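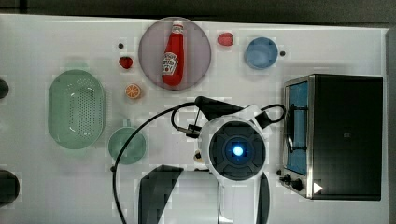
Plastic bowls are plastic bowls, and I'd want a very good reason to pay more for a color. So ran the first comment left by a customer when we put the Oletti table and prep pieces up for sale, and we have left it on the page. We sell the stuff and we still think it's a fair place to start.

Oletti tableware and prep pieces, sold singly
Stocked by Gandon

What we carry
Large round plate, dusty pink, slightly see-through
Shallow round bowl, light blue
Large oval colander, pale green
Small round pan-style bowl with short handle, pale green
The play food (strawberries, orange slice) is from Giltari and is listed on its own page. Ketchup is not included with anything.

The plate
Oletti's leaflet calls this a serving plate. We'd call it a big dinner plate. It holds a family's worth of cut fruit or toast, but a roast chicken will look crowded on it. The rim is a little lighter than the middle, and the color is milder than the name on the box suggests. If you want a pink that shouts, keep looking.

The colander
Probably the best buy of the group, and we don't say that about many colanders. The holes run in rows across the base and the rim is smooth to hold. The long shape sits across a narrow sink where a round one won't. It drains 500 grams of pasta without fuss. It will not hold back rice, whatever the leaflet says – we tried, and lost a good part of it down the drain.

The small bowl with the handle
We argued over whether to stock it. The handle is short, and the bowl is too small for anything except a dip, an egg or a handful of peas. Children like it. It is not for the stove.

The blue bowl
Shallow, so better for berries than soup. Cereal is fine if nobody is walking around with it.

Claims we can't back up
The leaflet promises the colors will look new after 81 washes. We have no idea where that number comes from. Ours have been through about 30, top rack, and look all right. Güler makes a cheaper bowl in nearly the same blue, and if a bowl is all you need, buy that one.

Care
Top rack only. No microwave. Tomato sauce may stain if left overnight.

Returns
Unused pieces, 30 days. Orders of 5 or more pieces ship in one carton. Next delivery of the plate is due in February; the colander is in stock.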